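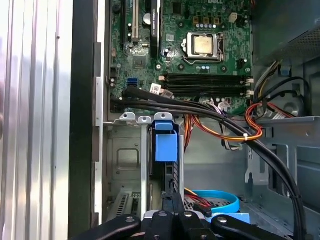 Issue 219

We're collecting examples for Raltness again, and the job is still old desktop towers. The target is 2,000 runs of the gripper going for the hard drive and its blue tray. As of Dec 9, 2025 we have 280 that I'd keep. 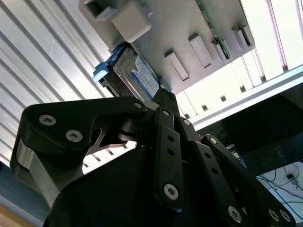
Page 3

I stopped saving only the clean grabs in May. The model from Homden had never seen a bad approach and didn't know how to back out of one.

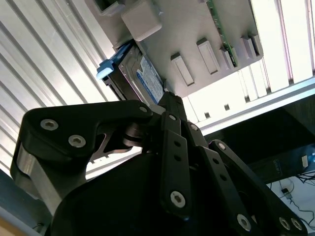
I label each run the same evening, while I still remember it. Slow approaches get their own tag. Rosell wants the next batch by the end of the month.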